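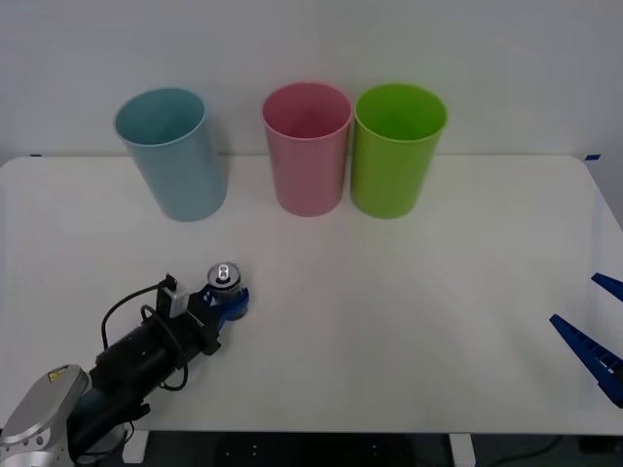 ## The cups that stayed

Jan 25, 2022

I have been meaning to write about the plastic cups for ages, and Meinir Ellis finally shamed me into it over the phone last night, so here we go. (Meinir, if you're reading, put the kettle on, this may take a while.)

When we moved to the apartment on Ferrand I was in one of my grand clearing-out moods. I wanted glass. I had it in my head that a grown woman with a proper table ought to drink her water out of something that goes clink, and I bought a set of tumblers from Lokside that cost more than I told anyone at the time. They were lovely. I wrapped up all the old plastic ones for the thrift store and left the box by the front door, where it sat for the better part of a month, as my boxes do.

Then in June we had everybody over. Mathis brought his two girls, Sinan brought his mother and a tray of stuffed peppers that could have fed the building, and Bastien Hamel turned up an hour early, before I had even changed my shirt. We were 19 people in a room that is happy with six! By the time the peppers were warm I was down on my knees at the front door, pulling the tape off that box.

We lost two of the Lokside tumblers that night, one to an elbow and one to the sink. The plastic ones all came through, and the box never did make it to the thrift store.

What I like best about them is the color, and I don't mean that I like bright things in general, because my curtains will tell you otherwise. It's that a child remembers a color. Mathis's younger one, who is four and very firm, decided that evening that pink was hers, and every visit since she has walked straight in and asked for it before taking off her coat. Her sister takes green. I have watched grown men do the same thing and pretend they weren't. You pour, you set them down, and there is none of that business of sniffing at half-drunk lemonade trying to work out whose it was.
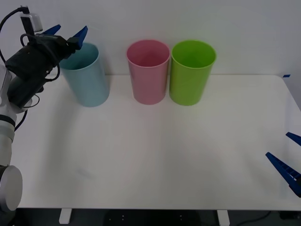 I've gotten particular about how I put them out, and I suppose that's the part Meinir wanted me to write down. I used to stack them, and they stick together, and then somebody is tugging at the bottom one with wet hands while I'm trying to get the rice off the stove. So they go along the back of the table now, toward the wall, right way up and ready to fill, and the middle stays free for food and elbows. The pink and the green end up side by side more often than not, like the sisters, and the blue keeps a little distance from them. Blue is whoever's left. Usually that's Fabrice Joly, who says he doesn't mind, and he has said it so many times now that I'm beginning to think he does.

As for washing, I do them by hand. I ran them through the dishwasher all last winter and they came out with a cloudy look I didn't care for. A spoonful of baking soda in warm water, leave them while you wipe the counters, then a soft cloth. If they smell of orange soda, leave them overnight with the same mixture and a squeeze of lemon. And please don't use the green side of the sponge. I did that to one years ago and it has felt furry on the lip ever since, so it lives in the bathroom and holds toothbrushes.

The remaining tumblers are on the high shelf, next to the Urura teapot I never use either. I take them down for my sister-in-law, who notices these things.

Sinan's mother has asked me for the pepper dish back three times and I still haven't returned it, so that's tomorrow's job. I'll get her recipe while I'm there if she's in the mood, and if she gives me actual quantities this time I'll put it up next week. Last time it was "enough rice" and "tomato until it looks right," and mine did not look right at all.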